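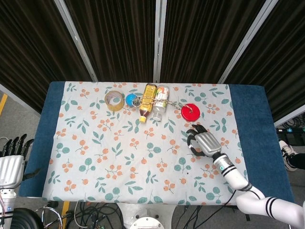 Last updated: 27/11/2024
By Nabila Khoo

Juwita Govindasamy has sold table linen through her shop, Tatutier, for 12 years, and most of the questions she answers are about slipping. A customer buys a printed cloth, lays it on a smooth table, puts a few things on it, and by evening the hem is longer on one side than the other.

"The printed cloth gets the blame," she said. "Look at what is under it. If the answer is nothing, start there."

Her recommendation is a two-layer covering: a towel-like base cloth directly on the tabletop, and a thinner printed cloth over it. The base supplies friction. The top supplies the pattern and goes in the wash. She keeps the base wider than the top so that a strip of it stays exposed along the sides, and she prefers a plain blue under a pale print of green sprigs and small orange berries.

"The strip is a gauge. If one side shows more blue than the other, the top cloth has moved or I laid it badly. I don't need a tape measure for that."

I asked whether the two strips have to match.

"No. On a work table I leave one side wider. I put down things there that I don't want on the print, such as scissors or a damp glass."

The second subject she returns to is round objects. Tape rolls, balls and drink bottles all end up on a table that gets daily use, and they behave differently on cloth than on bare wood. A roll of packing tape should go down on its flat side. A bottle on its side will settle in a shallow fold, but only until somebody pulls the cloth. She stands bottles up when she has the choice.

String she regards as the main hazard. A loose length laid across a table catches on whatever is nearby, and one pull then moves several items at once.

"Wind it up or cut it. If it has gone around two bottles, hold the bottles and take the string off from the free end. Don't lift the string and hope."

For laundering, she washes the base separately for the first few cycles to keep its color off the pale cloth. Top cloths are dried flat where possible and pressed from the back. She stores them rolled on tubes; folding leaves a crease down the middle that takes several pressings to remove. The shop had 196 printed cloths on tubes in July, when she last took stock.

Her colleague Bakari Rugemalira handles the cutting and disagrees with her on hems. He wants a wider one for the added weight at the edge. Govindasamy considers that unnecessary once there is a base cloth in place.

"We have sold both," she said. "The wide hem takes longer to dry."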